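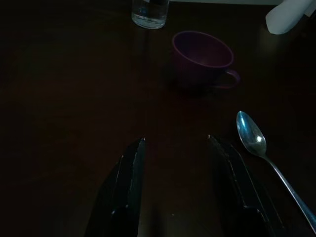

I bought the Desano tableware set in December, after my old plates became too few for guests. I eat with it every day, so I can say something fair now.

The spoon is the best part. It is a simple shape with a slim handle, and it sits well in the hand. The forks are good too, only a little light for my taste. I washed everything 60 times by machine before I wrote this, and I found no rust.

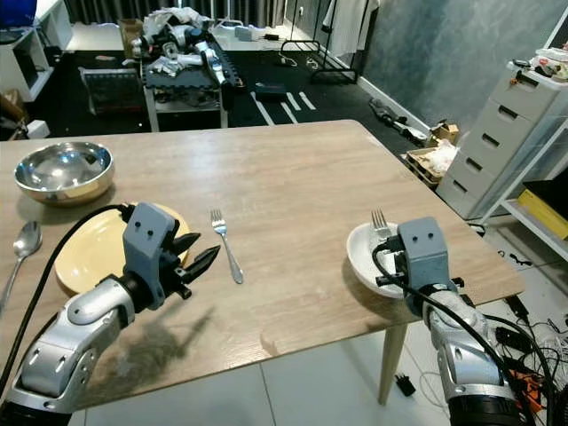 The big steel bowl I use for salad, and it is larger than I expected from the shop page. It shows every fingerprint – I dry it with a cloth at once. The plates have a raised rim, so sauce stays where it should.

I paid 3,688 for the set, and delivery took 15 days. For 3,000 I would recommend it to everybody. At the full price I would look also at Ito, whose forks are heavier. Four stars from me.
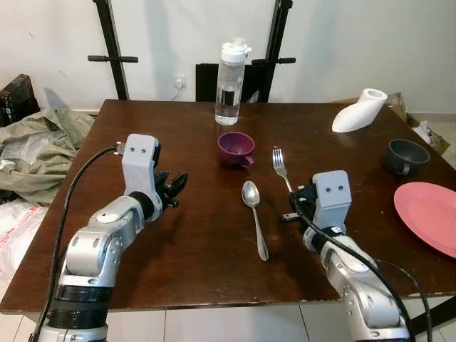
Ahuja replied that the Ito forks are heavier, yes, but too wide for a small mouth, and that the Desano spoons are worth buying alone if the shop still sells them separately.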